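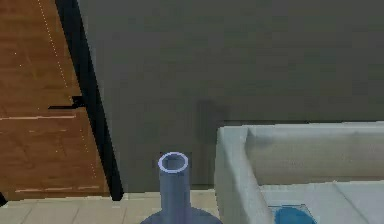
How often does the Clalum water softener need salt?
Check the salt tank every month and add salt when the level drops below the line molded inside the tank. Homes with very hard water use salt faster than homes with moderately hard water, so the first few months are the best guide to your own usage.

Section 3: First Fill, Settings and First Rinse

Complete this section after the softener is connected to the main line and the drain hose is clamped in place. Keep the bypass valve in the BYPASS position until you are told to move it.

Filling the salt tank

1. Lift the lid and take out the packing foam. Check that the float moves up and down freely inside its tube.
2. Pour clean tap water into the tank until it covers the grid plate at the bottom.
3. Add salt pellets or crystals. Do not use rock salt. It leaves sediment that can block the brine line.
4. Stop filling when the salt is a hand's width below the rim, then close the lid.

CAUTION: Salt bags are heavy. Set the bag on a step or low stool and scoop the salt in if you cannot lift it safely.

NOTE: Potassium chloride may be used in place of salt. If you use it, raise the hardness setting as shown on the label under the lid.

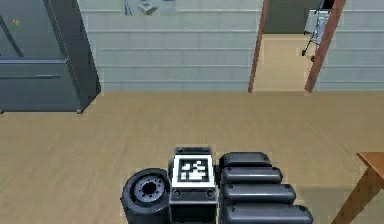
Eino Nurmi wrote to us that his tank looked full for months while the water in the house slowly turned hard again. He pushed a broom handle down through the salt and found a crust with a hollow space under it. This is called a salt bridge. It forms most often in damp rooms and in tanks that are filled to the top every time. Break the crust gently with a blunt stick, working from the middle outward. Never strike the tank wall.

Setting the control head

1. Plug in the power supply. The display shows the time flashing.
2. Set the time of day with the arrow keys and press SET.
3. Enter the hardness of your water. Your water supplier can give you this number, or you can use the test strip packed with the manual. If you have a private well, have the water tested for iron as well.
4. Enter the capacity. The factory setting is 2,000 gallons between rinses and suits most households.
5. Choose the rinse time. Pick an hour when no one is likely to run a tap or shower.

The settings are kept in memory during a power cut. The clock is not, and must be set again if the cut lasts longer than three hours.

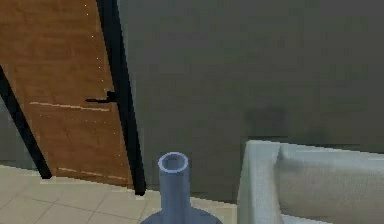 With the settings saved, let water into the resin tank. This has to be done slowly. A sudden rush can push resin up into the control head, and clearing it means taking the head apart.

1. Open a cold tap close to the softener.
2. Turn the bypass valve a quarter of the way toward SERVICE and wait until the water at the tap runs without spitting air.
3. Turn the valve fully to SERVICE.
4. Let the tap run for 10 minutes. The water may look cloudy or pale yellow at first.
5. Close the tap and look over each joint for drips. Tighten by hand only.

CAUTION: Do not turn on the water heater until the cold water runs clear.

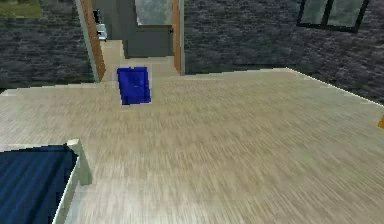
Next, press and hold RINSE until the motor starts. The first rinse is longer than the later ones, and you will hear water going to the drain. Stay nearby and check that the drain hose does not jump or leak at the clamp. If the display shows E3, close the bypass valve, unplug the unit and see Section 6.

Hardness settings for towns supplied by the Kavthorpe works are on the card inside the back cover. For other areas, or to order test strips, contact Tasinley customer service and have your serial number ready.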